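Lollero Striped Knit Sweater, review after one winter

Rating: 4 out of 5
Would buy again: yes, on sale

Quick one, writing this with laundry half done. Got the Lollero striped knit in December, the pale mint one with the black and red bands. Wanted something warm that wasn't gray. Paid 80, normally 100. At 100 I'd have thought harder.

Color first. Very pale mint, closer to white than the shop page made it look. In the evening under a lamp you'd call it cream. Fine by me, but if you want GREEN green, look elsewhere. The red is a proper red. Black is black.

Fit: true to size, a bit long in the arm. I'm between sizes and went down, no regrets. Neck doesn't choke. Body is roomy enough for a tee under it, not a shirt with a collar, tried that, looked lumpy.

Washing. This was my big worry, red next to a pale color, you know how that goes. 16 washes so far, all cold, inside out, in a mesh bag. Red has stayed where it belongs. I use Filtum wool wash, small capful, no softener. Dry it flat on a towel. Did hang it once over a door in a rush and got a shoulder bump that took two days to go away. Don't hang it.

Folding is the anoying part. The knit is soft and slides around, so the stripes never want to line up. I lay it on the bed, sleeves in, bottom up, and the bands go wavy in the middle every single time.

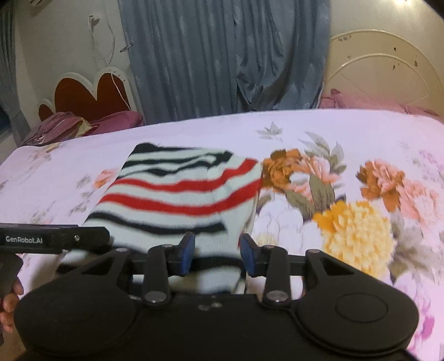

Smoothing from the middle out helps some. So does going slower, which I don't. Rolled is easier for a drawer but you get creases across the front, and they're still there at lunch. Folded in half and then in half again is the best I've found. Creases are soft and drop out after an hour of wearing.

Pilling: a little under the arms, nothing on the front. Went over it with a fabric comb, done. Compared to my old Costness pullover, which pilled like crazy by week two, this is a big step up. The Costness was warmer though, have to say. If you're outside all day the Lollero needs a jacket over it.

My sister has the Ní Chonaill one, pricier, thicker, itchy. She keeps borrowing mine. Draw your own conclusions.

Bad points. One loose thread at the cuff on day 7, pulled it through to the inside with a crochet hook and it's held. Care label is huge and scratchy, cut it off first thing. No spare yarn in the package, and for this money I'd expect a little bit of it.

Good points: soft, light, stripes get compliments, washes well if your careful.

Would like it in navy. Shop says maybe next fall.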